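## 4. Setting out the baskets and blocks

The Notska sorting set is supplied with two woven baskets, a bag of blocks and a card wallet. Read this section through before the first session. Setting out takes 5 minutes once you are used to it.

### 4.1 Preparing the table

1. Choose a flat, pale table with nothing else on it. A patterned cloth makes the blocks harder to pick out.
2. Wipe the surface and let it dry. Do not put the baskets down on a damp table - the weave takes up water and may stain.
3. Check both baskets for loose ends along the rim. Trim any with small scissors. Do not pull them.

**Caution:** The blocks are not suitable for children who still put things in their mouths. Keep the bag closed until an adult is seated at the table.

### 4.2 Placing the baskets

4. Put the first basket down towards the back of the table.
5. Put the second in front of it and a little to the right, so that the two stand on a slight diagonal. The player should be able to see into both without leaning.
6. Leave the left side of the table clear. The cards go there in section 5.
7. Place the red block in the far basket, near the middle. It should sit flat on the weave.

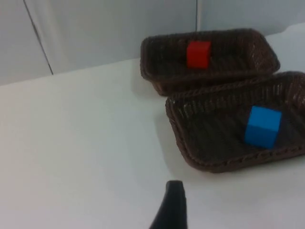

*Fig. 6. Baskets on the diagonal, red block in the far basket.*

**Note:** If a block rocks, turn it or move it slightly. The ridges in the weave are not perfectly even.

### 4.3 Starting a round

8. Turn over the top card and read it aloud.
9. The player moves the block named on the card, using one hand. The other hand may steady the basket.
10. Return the red block to the far basket before turning the next card.

For left-handed players, swap the layout so that the clear space is on the right.

### 4.4 Putting away

Empty both baskets and shake them out over a bin. Stack them with a sheet of paper in between - the rims can catch on each other. Store away from radiators.

Replacement blocks and baskets can be ordered from Oddsson under part number 3000. Please say whether you need one basket or the pair.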